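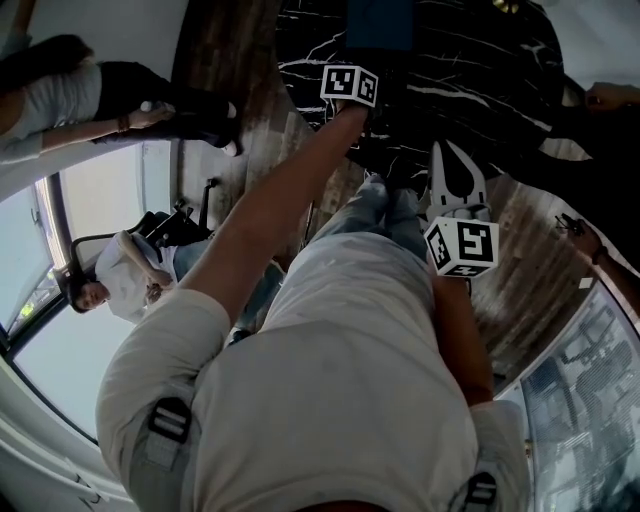

FOR IMMEDIATE RELEASE

Brilterum Opens the Galli Room at Fatarach, a Daylight Lounge Built Around a Round Marble Table

JIRKDEN, 22 September 2022 – Brilterum, the furniture and interiors company that has been fitting out shared workrooms and studios in and near Jirkden for the better part of a decade, is very happy to announce the opening of the Galli Room, a new sitting and working lounge on the upper floor of the Fatarach building. The room is open to Fatarach tenants now, and to everybody else by reservation, and we would dearly love for people to come up the stairs and spend an hour in it.

At the center of the room, and really at the center of all the thinking that went into it, is the Galli table: a round, glossy black marble top with white and gray veining that runs across it in jagged streaks. We looked at a good many slabs before settling on this one. Some were too quiet and some were so busy that you could lose a pair of glasses on them, and this one had the kind of pattern you find yourself following while somebody else is talking (we mean that as a compliment to the stone and no insult to the talker).

A round top was the request we heard most often. Over the summer Brilterum asked the people who use the building what they missed in their rooms, and 57 of them wrote back, many at great and welcome length. They told us they had plenty of desks. What they wanted was a place to pull up a chair beside a colleague, stretch out their legs, put something down within reach of everyone and look at it together, and they wanted to do it without a head of the table and a foot of the table.

The rest of the room has been kept plain on purpose. The floor is wood plank in weathered browns and grays, the wall is white, and there is a large white-framed window that brings in a great deal of daylight when the sky is clear. Office chairs with curved backs and armrests are there for those who like some support, and they roll away easily when a group would like more of the floor to itself. We did talk about a rug, for longer than anyone would believe, and in the end we left the planks bare so that the table could be walked around from every side and the floor swept in a few minutes.

The Galli Room seats up to 8 people comfortably. It may be reserved for as long as 3 hours at a time, and Fatarach tenants pay nothing for the first reservation of each month. Talks, craft tables, product tryouts, study groups and plain old long conversations are all welcome, and so are coffee and cake. The company does ask that guests use the coasters kept by the door, as marble is a softer and thirstier stone than its shine would lead you to think, and lemon juice and vinegar will leave dull marks in the polish. Spills should be blotted up with a soft cloth, and the top is cleaned with warm water and a little mild soap.

"We have made bigger rooms than this one, and we have certainly made more complicated ones, but we have seldom enjoyed one so much," Brilterum said in a statement. "People sit down, they look out at the light for a while, and then they get to work on whatever they came with. We hope it will be used hard and often, by people who know each other well and by people who have only just met."

The Galli table will also be sold on its own. A first run of roughly 20 tables is planned, and since the veining belongs to the slab it is cut from, each buyer will be invited to the Jirkden workshop to choose a top in person before it is fitted. Those who can't make the trip will be sent photographs of the slabs in daylight. Prices depend on the stone and the base, and the workshop will be glad to talk them through with anyone who calls in.

An open afternoon is being held at the Galli Room before the end of September, with tea and something baked. No reservation is needed for that one, and children are welcome so long as they come with a grown-up. Please ask at the Fatarach front desk for the date.

About Brilterum

Brilterum designs and builds tables, seating and shared rooms for offices, studios and community buildings. Its workshop and showroom are in Jirkden, and visitors are welcome during regular working hours.

Press inquiries and room reservations: Brilterum press desk, care of the Fatarach building, Jirkden

###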